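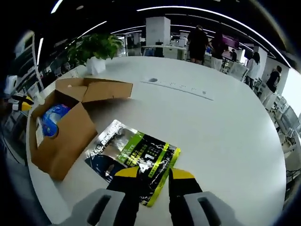

**Fallia boxes up its desk-cleaning kits for Sarmont**

Packing has begun at Fallia's open-plan office, and we're delighted with how it is going! The big white table by the shelving has become our packing spot, and 808 kits will leave it for the shared offices at Sarmont before the end of January.

Wet wipes go into a plain cardboard box with a small hole in the side, which makes it easy to grab from a shelf. Spray bottles travel separately, upright, in trays of their own. Everyone who works at the table has learned to keep the power strip clear, and the plant stays put.

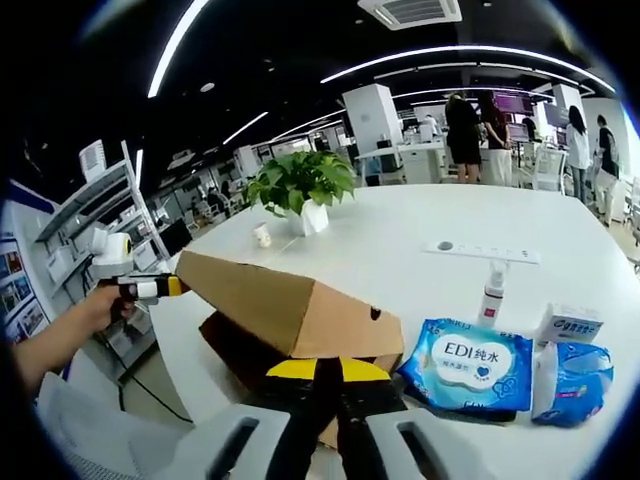 Shayne Brunton wrote back that the Hekar floor got through 87 packs of wipes last winter and would happily take a smaller box, as long as the lid stays shut on the stairs. We've passed that on to Pelletier, who cut the card for us, and a shorter version is being tried now.

Lids are folded down by hand and left untaped so the boxes can be used again.
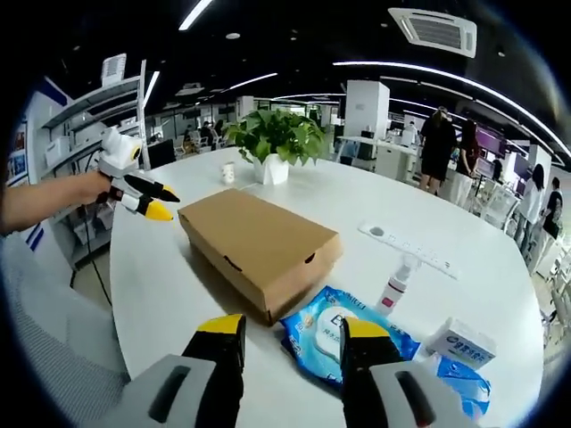
## Asking for a kit

Sarmont has spoken for most of the run, but 117 kits are still free. Write to the Fallia front desk before noon with your floor and the number of desks.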